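Notebook, stores and sorting bench
November, started 9.40

Carrying on with the container sort from last time. Purpose, for anyone picking this up: decide which of the plastic tubs and cases we keep for the Fadbridge kit, which go back on the open shelves, and which go to the Skadska store for whoever wants them. The card boxes are done and I am not reopening that.

Stock list says 19 clear bins of the big sort, the ones with a handle hole at each end. Lid situation unchanged. Forkach sent the wrong lids in the last order and the right ones are still owed. Order reference is in the blue folder under Cheema, where the invoice went by mistake. Have asked for it to be moved.

Trial for this morning was nesting: flat things on the floor of the big bin, then smaller containers on top or beside them, and see how much floor is wasted. Rule I am working to is that anything inside must be readable from the side without lifting it out. Clear on clear is the difficulty. A clear case in a clear bin looks like nothing at all from across the room, and that is how we ended up buying a second set.

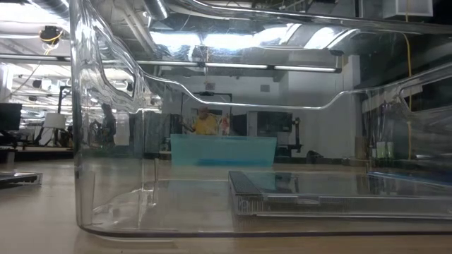 Flat cases want to lie on the floor of the bin and stay there. Standing them on end saves room but they lean, and then the next person drops something on top and a corner goes. So: flat, ribbed side outwards, no more than two deep. If there are more than two they get their own bin.

Small clear pieces are to go in a zip bag with a strip of coloured tape on it. I have lost enough of them against the bin walls. Yellow tape, as the red is kept for things that are broken.

Coloured tubs stay outside the clear bins and get stacked by themselves. They are easy to find and don't need the help. They also narrow towards the bottom, so they nest well in each other and badly next to anything square.

Cleaning - warm water and a drop of washing-up liquid, soft cloth, no scouring pads. The scratches on the older bins are all from pads. Dry them upside down on the rack with a gap between, or they mark. Do not use the label remover from the top cupboard on clear plastic. It clouded one bin in October and it has not come back.

Labels: short end, under the handle hole, written in capitals. Not on the lid. Lids wander.

11.15. Weighed a packed bin on the parcel scale with the tray, the bagged bits and the cable pouch in: 2,825 g. Fine for one person to carry, and well under what the Fadbridge shelf will take. Three high should be all right there, but I would like to see the bottom one after a week before writing that on the door.

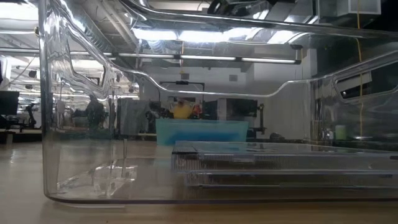
Aarne Niskanen disagrees about the two-deep rule. He wants one tray per bin, full stop, on the grounds that people only ever need the lower one and will pull it out from underneath with the upper one still on it. He would also put a sheet of white card under the tray so the edges show up. I have no objection to the card. It costs nothing and we have the offcuts.

On one tray per bin I have said we can try it with 6 bins and leave the others as they are. If it goes well we will be short of bins, and that means another order, and I would want the lids settled first.

Enda Mac Carthaigh has the marker pens. Need those back before the labels can be finished.

To do:
Cut white card to size, round the corners off
Chase Forkach about lids
Yellow tape, one roll, check the drawer before buying
Put the label remover somewhere else
Shelf 7 to be wiped down and left clear for the packed bins
Amend stock list once the Skadska pile has gone

Stopped at 12.30. Bench to be cleared after lunch.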